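Why I Finally Learned to Love Weeknight Bread

May 2022

I have been baking bread on weeknights for a whole spring now and I can't stop talking about it, so the blog gets it too. My poor coworkers have heard all of this already (sorry, and yes, there will be rolls on Friday).

For years I thought of bread as a Saturday thing. You got up early, you fed the starter, you hung around the house all day folding dough every half hour, and then at nine at night you had a loaf you weren't allowed to cut. I loved it, but I did it maybe once a month. The rest of the time I bought the seeded loaf from Wusby, the little grocery by the train station, and it was fine!

Then in March the store changed suppliers and the seeded loaf went away. The new one tastes like a sponge with birdseed on it. I ate it for two weeks, grumbling, and then I pulled out the flour.

What changed everything was the fridge. I know, I know, people have been doing overnight dough forever, and half of you are rolling your eyes. But I had always done the cold rise at the end, after all the shaping, and it never occurred to me that I could toss everything in a bowl after dinner, give it a few lazy folds while the dishes soak, and stick the whole thing in the fridge until the next evening. The dough just waits for you. Some nights I get home late and it waits another day, and the bread is even better for it, a little sour and chewy with those big shiny bubbles under the crust.

My regular dough is bread flour with a scoop of rye, water, salt, and a small pinch of instant yeast. I gave up on the starter for weeknights. It lives at the back of the fridge in an old Gudo jam jar, and I feed it when I feel guilty. The pinch of yeast does the job, and the long wait in the cold brings a lot of the flavor I was sure you could only get from sourdough.

I do weigh things. I use a cheap Istico scale that I've dropped at least twice, and it still works, though the button for grams sticks if your hands are floury. If you only ever buy one thing for bread, please make it a scale! Cups drove me crazy. One day my dough was soup and the next it was a brick, and I blamed the weather for both.
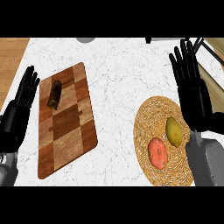 The shaping was the part that used to scare me. I'd watch videos of people flicking a wet blob into a perfect tight ball and then I'd try it and end up with dough up to my elbows. Cold dough is so much easier. It holds together, it doesn't grab at your fingers, and you can take your time. I flour the top, tip it out, fold the edges into the middle, flip it over and drag it toward me a few times until the skin feels tight. If it looks ugly I leave it for ten minutes and drag it again. Then it goes into a bowl with a floured towel while the oven heats.

I bake in my Eichhorn pot, a heavy old thing with a lid that I found at a yard sale and nearly didn't buy. It goes in the oven empty and gets screaming hot, and then comes the scary bit where you drop the dough in. Parchment paper! Use the paper as a sling and lower the loaf down. I spent a long time trying to be brave about this and have a shiny mark on my wrist to show for it.

Lid on for the first half, lid off for the second, and then I stand at the oven door like it's television. I bake mine darker than I used to. The first loaves of the spring were pale and kind of sweet, and I'd pull them out because I got nervous. Now I wait until the crust is a proper chestnut brown, with the ridges close to burnt, and the difference in taste is huge.

And the sound when it comes out! The crust crackles as it cools, tiny little pops, and if you put your ear near it you can hear it from one end to the other. I have called people on the phone to make them listen to it.

I still can't wait the full hour before cutting. Half an hour is my record. The middle is a bit gummy when you cut too soon, but hot bread with cold butter and salt is worth a gummy middle.

Next I want to try a version with toasted oats soaked in buttermilk, and I've got a bag of spelt in the cupboard that needs using up. If you have a good spelt loaf that doesn't spread out flat like a pancake, leave it in the comments, I'd love to bake it this week.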